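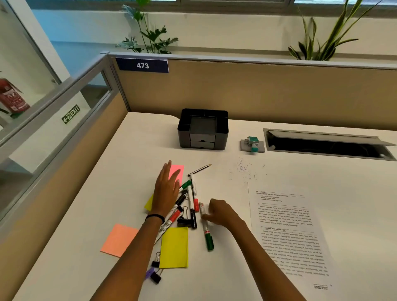 A desk you can begin at: a talk about small things in the office

The office of Overgaard is on the second floor of a former school in Skestville, over a shop that repairs bicycles. Fifteen people work there on maps and walking guides. I went there one afternoon in July to talk with the office manager, who has the responsibility for the rooms, the orders and, as she says herself, "everything that is smaller than a hand".

She asked me not to write her name. She did not want her colleagues to think that she was complaining about them. I have known her desk rules for some years, because a friend sent them to me as a printed sheet, and I wanted to hear how they came to be.

We sat down with coffee in the room where the white desks are. I asked first how a desk becomes full.

"From the middle," she said. "People think that the mess comes from the corners, where the old papers are. But you work in the middle. You take out a marker, then a second marker because the first is the wrong colour, and then you write a note and you need a clip. After one hour you have a small hill between your two hands, and you move the keyboard to make place for the hill."

Her method starts with the same thing each time. The sticky notes must be read before anything is put away. She holds a note down flat with one hand and moves the other things away from it with the other hand. I asked if this was not a little slow.

"It is slow for the first three notes. But if you put the markers away first, you pull the notes with them. They stick to the sleeve, they stick below a folder. I have found a telephone number on the back of a chair. So the notes stay where they are until you have read them, also the ones that lie half under something."

After reading, a note has two possible places. It goes into the notebook as a written line and then in the paper bin, or it goes on the edge of the screen, where there is room for four. She does not give meaning to the colours. At her former work, at a printing house in Hikberg, there was a system with pink for customers and yellow for suppliers and so on.

"It was a beautiful system and it lived until the pink block was empty. Then somebody wrote a customer on orange, and after this you could not trust any colour. Now we buy the mixed pack and we use what is on top."

The markers come second. I had expected that she would sort them by colour, but she sorts them by whether they write. Every marker is tried on a piece of waste paper, one short line, and the ones that give a grey or broken line go in a box by the door. The caps are pressed until they make a click. Markers for paper and markers for the whiteboard are kept in different cups, and here she became quite strict.

"Somebody wrote on our whiteboard with a permanent marker in my first year. It was the plan for the autumn. We could read this plan until the next summer."

And pencils?

"Pencils go with the point up. I know that some people want the point down so that you do not hurt yourself. But with the point down it breaks in the cup, and you also cannot see which one is sharp."

Then we came to the binder clips, and I understood that this was the part she likes most. When she began at Overgaard, each person ordered clips alone, and there were boxes in every drawer. She made a count of the whole office over two evenings. She found 248 clips that held no paper at all. In the same month there was a new order waiting for her signature.

"I did not sign. We have not bought a clip after that, and it is more than four years now. They do not wear out. They only travel."

Most of them are black. The few coloured ones, a purple one for example, she does not treat in a special way, although people do like to keep them for themselves. All clips go in one shallow tray beside the printer, because that is where the paper comes out. On the desk itself a person may have five. I asked why five, and she thought for a moment.

"It was what fitted in the small compartment of the drawer insert. If the insert had been larger, I would perhaps have said eight."

The drawer inserts are made of grey felt and cost 165 crowns each. She bought them after a long discussion with the owner, who wanted to have closed boxes with lids. She is still sure that lids are a mistake for things you use every day. A lid is one movement more, and people who are tired will leave the marker on top of the lid.

She showed me the big cupboard as well. There is a shelf for paper, a shelf for envelopes and one shelf which is called Grinder. This was at first the name of a project about old mills in the region, with over 3000 index cards, and when the cards were scanned and sent to the archive the label stayed on the shelf. Now the scissors, the glue and the hole punches live there, and new employees are told that the scissors are "in Grinder". She sees no reason to change it.

I wanted to know how often she tidies her own desk in the full way, with notes, markers and clips.

"Before lunch and before I go home. It takes maybe four minutes when I do it twice a day. When I wait until the end of the week it takes half an hour, and I am in a bad mood."

Does she do it for the others?

"No. I did that in the beginning, and it was not good. If I move your things, you come in the morning and you look for your pencil, and you are angry with me for a pencil. I will sit beside you and ask: what does this note say, do you need it? But the hands on the desk must be yours."

There are also things she has given up. She tried to have one common place for chargers, and it lasted for ten days. She tried labels on the cups, but people read the labels and then used the nearest cup anyway. Paper clips, the small thin ones, she does not allow in the cupboard any more, since they go into the shredder with the paper. Rubber bands she keeps in her own drawer and hands out one at a time if somebody asks.

Before I left, I asked what a reader should do this evening who has a full desk and not much patience. She looked at the desk next to us.

"Do not begin with the drawers. Read the notes and try the markers. The clips can wait until tomorrow."

The printed sheet with the desk rules still hangs inside the cupboard door, on the left side. It has been corrected by hand in several places, and the line about the chargers is crossed out.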